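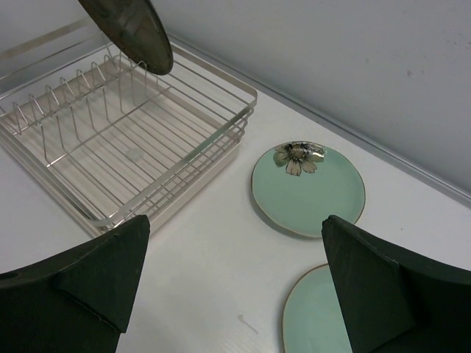 The Duta Estuary Center will hold its annual Shoreline Cleanup in April, from 9:00 AM to noon. Registration is open to all ages.

Last spring, participants removed 1,926 pieces of litter from the north bank. Gloves and bags are provided — please bring your own water bottle.

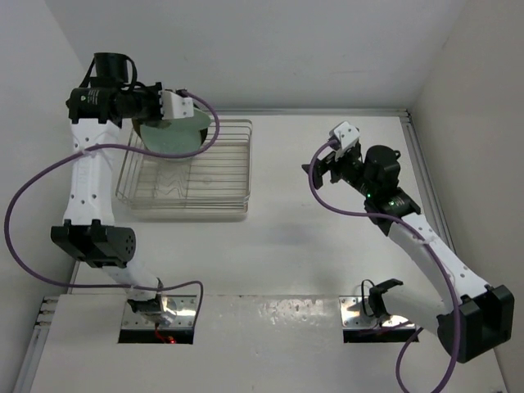 Groups of 15 or more should write to Femke Kramer, Visitor Programs, so that a stretch of beach can be reserved.
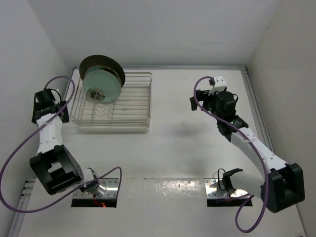 Children under 5 are welcome on the upper path with an adult. Parking is available at the Trakine lot.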